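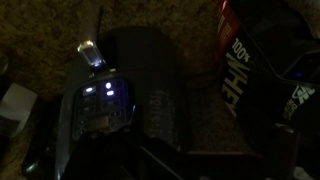
4.3 Recording a demonstration by remote control

Before the first demonstration, set the exposure of the wrist camera for the room in which the task will be recorded. The Trarkel recorder stores the wrist view exactly as received and applies no correction afterward. In a dark room, lit indicators and keys show up well before matte black objects do. Large pale print on a dark pouch, such as the word WHEY, is a usable focus target at low light; faint gray lettering on a black container is not. If no printed target can be read in the preview, raise the light level before going on to step 1.

Set-up

1. Power on the arm and wait until the base indicator stops blinking.

2. Start Trarkel on the operator station. Select Gevix as the control source and confirm that the link status reads READY.

3. Open the wrist preview. Both gripper fingertips must be inside the preview when the gripper is fully open.

4. Open the scene preview. Check that the base, the elbow and the whole of the work surface are in view.

5. Enter the operator name and task name. Names are limited to 24 characters. Do not use spaces.

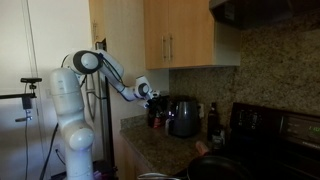 Figure 4-2. Arm at a kitchen counter, gripper pointing down toward the items.

Recording

6. Move the arm to the start pose with the Gevix controller. Hold the pose until the tone sounds.

7. Press RECORD. The episode counter advances by one.

8. Carry out the task at a steady pace. Approach each object from above where space allows. Close the gripper fully on the object before lifting.

9. Return to the start pose and press STOP. An episode ends automatically at 90 seconds, whether or not the task has been completed.

10. Mark the episode KEEP or DISCARD. Unmarked episodes are held in the Skukum folder and are not used for training.

CAUTION: Keep the elbow clear of overhead cabinets and range hoods. The remote controller gives no force feedback from the elbow joint. Contact above the wrist is reported only as error 789, after the arm has stopped.

CAUTION: Check cable slack before each session. Cables that run along the upper links must reach the wrist without tension through the full range of the task.

CAUTION: Do not record next to a stove with a burner on. The gripper pads are not rated for heat.

NOTE: Move the objects between episodes. A set recorded from one fixed layout tends to produce a policy that fails when an item is shifted by a hand's width.

NOTE: Do not change the room lighting partway through a set. If it must be changed, close the set and open a new one under a different task name.

Hand guiding

Hand guiding may be used in place of steps 6 to 9 when the operator can stand beside the arm. Set the mode switch to GUIDE, grip the forearm below the elbow and move it slowly. The operator's hands will appear in the scene view, so episodes recorded this way must be tagged GUIDE and stored apart from remote episodes.

Storage

The recorder drive holds over 800 episodes at the default settings. Export finished sets to the Gilani server before the drive warning appears.

Section revised 23rd June, N. Siddiqui. Replaces the April issue.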